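4. House Rules for Two-Arm Tabletop Work

Every lab that teaches manipulators to move groceries has rules. Most are spoken once, to a new arrival, by someone with one eye on a progress bar. This section sets out the written version used for the Rinivo task set, along with what we learned from trying to follow it. 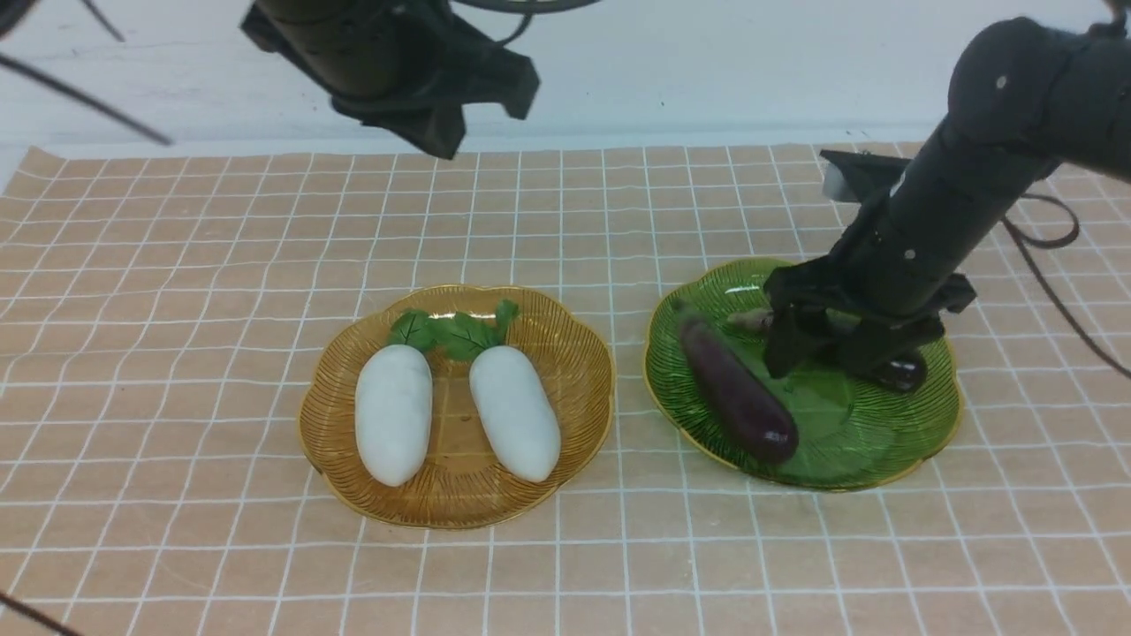
Figure 3. Produce sorting with two arms on the gridded mat. Radish-like toy vegetables are on the amber plate; the eggplant is on the green one.

4.1 Scope of the rules

The rules cover the mat, the props, the arms and the cables. They do not cover the policy being trained, which is free to be as foolish as it likes within the limits of Section 3. We took the general layout from the Hamdan bench protocol, an internal document written for a single arm and a great deal of patience, and extended it for two arms that share a workspace and have no manners.

A rule was admitted only if a second operator could check it by looking at the bench or the log. This removed several old favorites, among them "be careful with the gripper" and "use a sensible starting pose." Both had been in force for years, and everyone we asked believed they were in full compliance.

4.2 The mat

The mat carries a printed grid, and all start positions are given in grid cells. Operators record the cell under the center of each plate before an episode begins. Plates may stand anywhere in the marked region provided that their rims do not touch. We first asked for positions to the millimeter and received, in return, a large number of positions ending in zero or five. Grid cells are coarser and far more truthful.

Wrinkles are permitted at the borders of the mat and forbidden under a plate. An early draft required the mat to be "flat," a word that cost us one long meeting and was withdrawn.

4.3 Props

Plates are ribbed colored glass with scalloped, gold-edged rims. Rigid plastic dishes would be easier on everybody, and for that reason they made poor test objects: policies trained on them did well until they met anything shiny. Glass brings reflections and a grid that shows faintly through the dish, and our depth estimates dislike both. It also breaks. The rule is that a chipped plate leaves the set at once and the log names the episode in which it was retired.

Toy vegetables are replaced as whole items. Leaves may not be glued back on. The leafy tops are the part most often gripped by mistake, and a repaired top behaves differently enough to show up in the force traces. We found this out after 176 episodes, all of which had to be tagged by hand.

4.4 Arms

At most one gripper may be below the clearance height over a plate. The other holds above the mat until the working arm has risen again. This is slower than letting both arms go in together, and we were told so often. The exception is the handover task, which has its own procedure and its own stop threshold.

Each arm has a named park pose in the Gisell controller. "Out of the way" is not a park pose. Neither is "where it was yesterday."

4.5 Cables

Cables may cross the border of the mat but may not enter a cell occupied by a plate. Each needs enough slack for the full reach of its arm, checked by driving the arm to the far corners before the first episode of a session. The Westus cell, where we ran the comparison, had a tidier arrangement with every cable tied down close. It looked splendid and pulled a connector loose in the first week.

4.6 Does anyone follow them?

We audited 100 episodes drawn from a pool of 2,000 recorded after the rules took effect in August. Two reviewers worked separately from the logs and the video. The mat and cable rules were kept almost without exception. The weakest was the park pose rule, which operators tended to skip between back-to-back episodes on the grounds that the arm was only going to come down again. The controller now refuses to open a new episode until both arms have passed through park.

Disagreements between reviewers were mostly over rim contact, where glass edges are hard to separate on video. We have left that rule as it stands and moved the check to the bench, before recording starts. The full rule text, with the handover procedure, is in Appendix B.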